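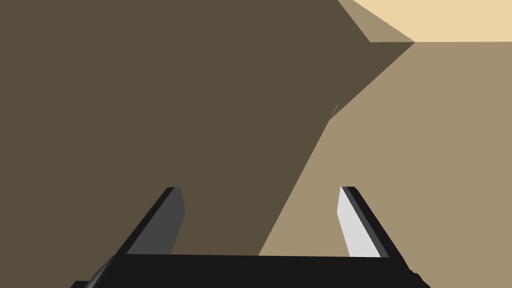
The Rokex Type 2 is a tracked agricultural tractor built in small numbers at Sangkhawat, where the Rokex works had earlier made threshing drums and irrigation pumps. It was sold mainly to rice and sugar cane growers and to contractors clearing land for roads. Total production was 1,634 machines. Surviving examples are now kept mostly by private owners, and the model has a small but active following among collectors of early crawlers.

Background

Rokex began as a repair business serving farms on the river plain. Wheeled tractors were of limited use there for much of the growing season, as the clay soil would not bear their weight after rain. The firm's first crawler, later called the Type 1, was a conversion of a wheeled machine and was not offered for general sale. Two were built. Both were used by the works itself for hauling timber, and neither is known to survive.

Work on a purpose-built successor started the following year. The engine was bought in from Skulell, a maker of marine diesels, and the gearbox was cast and machined on site. The track frames followed common practice of the period, with a front idler, a rear drive sprocket and a row of plain-bearing rollers between them.

Design

The Type 2 has a four-cylinder diesel engine mounted ahead of the driver. Steering is by clutch and brake, worked by two hand levers, with a foot pedal acting on both brakes together. There are four forward gears and one reverse. Starting was by hand crank on early machines. A small petrol starting engine was offered later as an extra and was fitted at the works to most tractors sold for road building.

The fuel tank sits behind the seat — an arrangement that owners disliked, as the filler was easily fouled with mud thrown up by the tracks. A raised filler neck was introduced partway through production, and many older machines were altered to match.

Variants

The standard model was known simply as the Type 2. Two others were listed in the works catalogue:

Type 2W. A wide-track version for flooded ground, with longer axles and broad timber-faced shoes. The works ledger records 307 of these.

Type 2D. Supplied with a front blade made by Dander, raised and lowered by cable. The radiator guard was made of heavier plate and the front idler was moved forward to carry the extra weight. 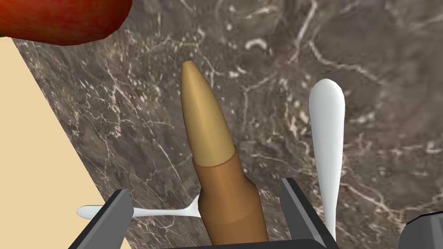 Use and reputation

The tractor was regarded as slow but dependable. Contractors valued its low ground pressure and the ease with which the rollers could be changed in the field. The steering clutches were a weak point. Oil leaking past the final drive seals could reach the linings, and a machine in this state would pull steadily to one side. The works issued a revised seal, though many owners carried on with the original type and washed the clutches out with paraffin.

Production ended in January, after the last engines ordered from Skulell had been used. A planned Type 3 with a six-cylinder engine reached the drawing stage only. Rokex went back to making pumps and continued to supply track parts until its stock ran out.

Preservation

Interest in the model grew after Rattana Duangkaew, a retired fitter, began tracing serial numbers from the works ledger and matching them to surviving tractors. The resulting register is kept up to date by owners and is the main source for production dates. The serial number is stamped on the left side of the gearbox housing, below the filler plug, and is often hidden under paint.

Original paint was a dull orange with black wheels and rollers. Machines supplied for road building were usually grey. New track pins and bushes are made in batches when enough owners place orders, but cylinder heads are scarce and cracked ones are commonly repaired by stitching.

See also

Crawler tractor
Cable-operated blade
Steering clutch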